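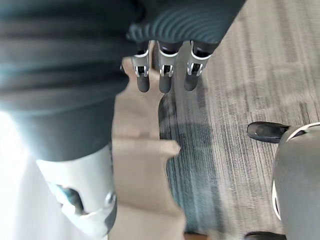

Page 5

Wulter hand drops things, then won't release (8 replies)
2 min read
Search this thread Go

carpetburn
OK so mine is doing the thing again. Three fingers, flat cardboard or stiff paper, carpet. It closes, lifts maybe an inch, lets go, and then the next try it clamps down and just sits there with fault 205 until I kill the power. I've got my hand in there way more often than I'd like! Anyone else?

Marjatta Tikkanen
205 on ours was the force reading drifting. Re-zero with the hand hanging free. And please stop reaching in while it's faulted, mine let go and re-closed on my thumb in January. Nice purple nail.

q_barbier
I don't buy drift. Cardboard lying flat gives the fingertips nothing to get under, so they push into the floor and the controller panics. Drop the force limit to 900 and try again.

carpetburn
Tried 900, Quentin. Same fault, only slower :(

2 shares

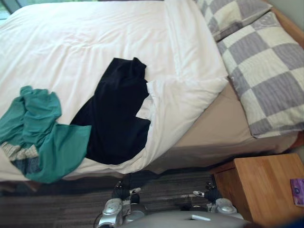
Last edited 4:40 pm by carpetburn

Moved on to clothes on the bed, green one and black one on a white duvet. Different grippers, I know, but it's the same Pastum controller and I wanted to see if 205 follows it. I'll post the log tonight.

okeke_fan
If it follows the controller you owe Marjatta an apology lol

q_barbier
It wouldn't prove drift either. Could be the Flernico driver, mine threw junk codes for about 5 weeks until I rolled it back.

Marjatta Tikkanen
Fine, roll it back, but re-zero FIRST or you won't know which one fixed it. And wire up a real stop button, pulling the plug with your fingers near the thing is asking for it.

carpetburn
Button's ordered. Does the rollback wipe my saved poses?

3 comments hidden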